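Products > Hotels and Lodging > Room Service Robots > Avness

Avness two-arm room robot by Utier

The Avness is a robot with two arms for the work in a guest room after check-out. It is offered by Utier for hotels, serviced apartments and student residences, and can be rented by the month or bought with a service contract. The arms, the hands, the head camera and the Gover task software are delivered together as one unit, and the customer does not need to select the parts separately.

Please note before reading further that the Avness does not clean the bathroom and does not make the bed. We receive these two questions in almost every first call. It collects waste, handles the wastebasket, takes loose things from tables and seats, and puts the small furniture back in its place. A room attendant does the rest, and in most hotels that we serve both work on the same floor at the same time, in different rooms.

What the Avness does in the room

The work is divided into tasks, and each task can be switched on or off in Gover for each room type. In the standard delivery the following tasks are ready:

Wastebasket. The robot finds the basket, holds it by the rim with both hands, lifts it, empties it into the bag on the service cart and puts it back on the floor at the marked point. A new liner is placed if the hotel uses liners. The liner task is slower than the emptying, and some customers prefer to leave it to the attendant.

Loose waste. Cups, paper, bottles and plastic bags on the nightstand, desk or floor. The robot asks for a confirmation on the attendant's tablet when it is not sure if an object is waste.

Left items. Clothes, shoes, chargers and other things which may belong to the guest are never put in the waste bag. The Avness takes a photo, writes a line in the room report and leaves the item where it is, or puts it in the tray on the cart, according to the rule of the hotel.

Light items back in place. Remote control, telephone, menu card, hangers. The position of each item is taught one time for each room type.

Hands and arms

Each arm ends in a hand with several slender fingers. We decided for fingers and against suction, because a plastic bag with air in it, or the thin edge of a basket, is very difficult for a suction cup. The fingertips are black and can be changed by the customer with the tool in the box. They are a wearing part. The speed of wear depends much on the carpet, because the fingertips touch it each time when a small thing is picked up from the floor.

The wrist is made of metal and has a small bracket on top. The cable to the hand is led outside of the arm in a loop. Customers have asked if it could be inside. Isauro Manríquez, who is responsible for the mechanical design at Utier, has kept it outside so that a cable can be replaced in the hotel without opening the arm, and we will stay with this solution for the present model.

The arms are not strong in the sense of industrial arms. They are intended for baskets, pillows, cushions and bags. Suitcases, minibar doors with a lock and full laundry sacks are outside of the permitted use, and the warranty does not cover damage from them.

Teaching a new room type

A new room type is taught by a person who guides the arms through each task, while the head camera records what the robot has in view. Our trainer does the first room type together with your staff. After that your own staff can continue alone, and most teams do so. For a simple room with one bed the teaching is done in one shift. A suite with separate living room needs more time, and we recommend to teach it as two rooms.

Three points have a large influence on the result and should be respected during teaching:

1. Teach in a room that was really used. A perfect room is a bad teacher. Leave the bag on the nightstand and the shoes on the floor.

2. Put the basket also in wrong positions. Guests move it beside the bed, under the desk and in front of the door.

3. Teach with curtains open and with curtains closed. The shadow beside a bed can be very dark, and small objects on a mottled carpet are then easy to miss.

Citlali Quintero from our training team has written a guide of these and other points. It is sent to you with the order confirmation, so you can choose the rooms before we arrive.

Experience from a customer

The Hotel Jaramillo has the Avness in use since July. It is an older house where the rooms on one floor are not equal to each other, and the distance between bed and sofa is small in the corner rooms. The head housekeeper, Sarahí Quezada, was first worried for the furniture. "I did not want scratches on the nightstands, they have a wood top and we polish them by hand," she told us. "So we started with the wastebasket only and let it run this way until everybody was calm. Then we added the nightstand. The desk we still do ourselves, this is our choice."

Her second remark was about the room report, and we repeat it because it helped us to improve. In the beginning the robot made a separate line for each sock. Now items lying together are one line with one photo, and the attendant can open it if she wants to see more.

Technical data and price

Arms: 2, with multi-fingered hands
Camera: at the head, facing the work area
Storage in the unit: 256 GB, for room types and reports
Warranty: 12 months, wearing parts excluded
Rental: $2,424 per month, including service visits and Gover updates
Purchase: price on request

The photos for the room report are stored in the unit and go only to the server of the hotel. Utier receives them only when you open a service ticket and agree to send them.
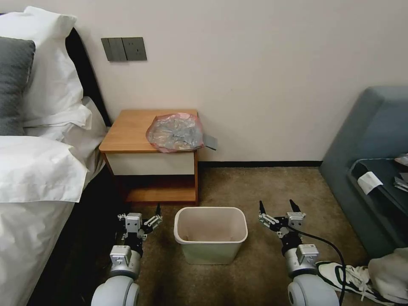 Reading time: 6 minutes

The wastebasket between the two hands, with the bed at one side and the sofa at the other, is a typical situation in a corner room. The free carpet is narrow, and the arms have to come from both sides of the basket without pushing against the furniture. The basket is empty in this case, and Gover has a rule for it: an empty basket can be skipped, or it can be lifted and set to the marked point anyway. We recommend the second, because the position is also part of a tidy room.

The same view contains examples for the other tasks. The crumpled plastic bag on the nightstand belongs to the group "ask first", as it is translucent but wrinkled, and the content cannot be judged well by a camera. The white sneaker on the floor beside the sofa belongs to "left items" and will be reported. The charcoal item on the sofa seat with the small paper tag must be taught by the hotel, if it is part of the room equipment or not.

Before you order

Please check the door width and the elevator with the drawing in the data sheet. Thresholds between corridor and room are usually no problem, but a loose rug in the entrance of the room is one, and it should be removed or fixed.

The robot needs a place for charging on each floor where it works. A linen room is good, if the door can stay open during the working hours. Please do not use the guest outlets in the rooms for charging.

A demonstration in your own building is possible and we advise it more than a visit to our showroom. Hayley Sedgwick makes the appointments for hotels, and Leopoldo Villalobos for residences and apartments. Both will ask you for a few photos of your rooms taken before housekeeping, so that the demonstration can be prepared for your basket and your furniture.

Related products
Avness service cart with tray
Fingertip set for Avness, black
Gover room report, additional tablet license
Charging station for linen room
Training day for a second room type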